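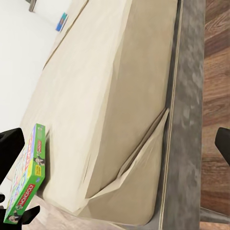 Fitting a deep mattress protector

Measure the mattress depth at the side seam, without bedding. A protector with a 29 cm skirt suits most mattresses up to 27 cm.

1. Wash the protector at 40 degrees and dry it flat. Cotton types shrink slightly on the first wash.
2. Lift one head corner and pull the elastic fully underneath.
3. Fit the diagonally opposite corner next, then the remaining 2.
4. Smooth from the centre outwards. Tuck spare fabric between mattress and frame – do not fold it on top.
5. Check the corners after a week and refit any that have ridden up.

Rewash every two months. Do not iron the waterproof layer.

9 comments | 189 shares

© Lona Bedding Guides | Contact | Back to top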